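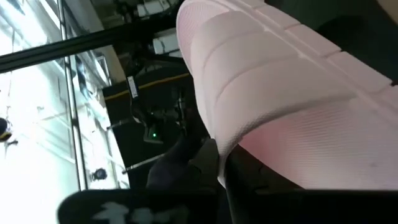
About Us

Clikwood was established to give makers of household and comfort goods a place where their products are examined with care before they reach the public. From our premises in Tornunville, we handle molded foam, padded goods, and small furnishings for manufacturers in the region and beyond.

Our work begins with the article itself. Ridged and textured foams are checked for surface finish, for the evenness of the molding, and for the way they recover after being pressed. Pale materials receive particular attention, as small specks and marks show readily on them. Findings are recorded on the same day and returned to the client in a plain written report.

The company employs 7 full-time staff under the direction of Mereana Tuhiwai. In the past year the team completed 941 assessments, of which 755 concerned foam and cushioning products. A reference collection of 3000 samples is kept at our Nernimgate store and may be consulted by appointment.

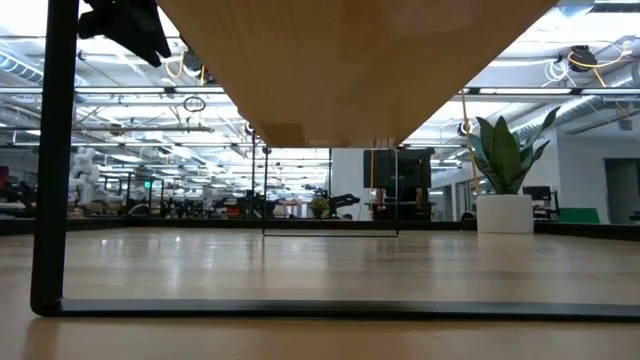
Clikwood Materials and Furnishings Department

The department occupies an open-plan lab with light wooden work surfaces. Power is a standing concern in a room of this size, and yellow cables are brought down from the ceiling so that benches may be rearranged as projects require. Plants are kept among the work areas.

Hussam Rawashdeh is head of department and is responsible for scheduling and client correspondence. Coralie Rewi maintains the sample records — both the written register and the labeled articles in storage.

Inquiries from manufacturers and schools are welcome throughout the year. Requests for work to begin in January should reach the Tornunville office before the end of November.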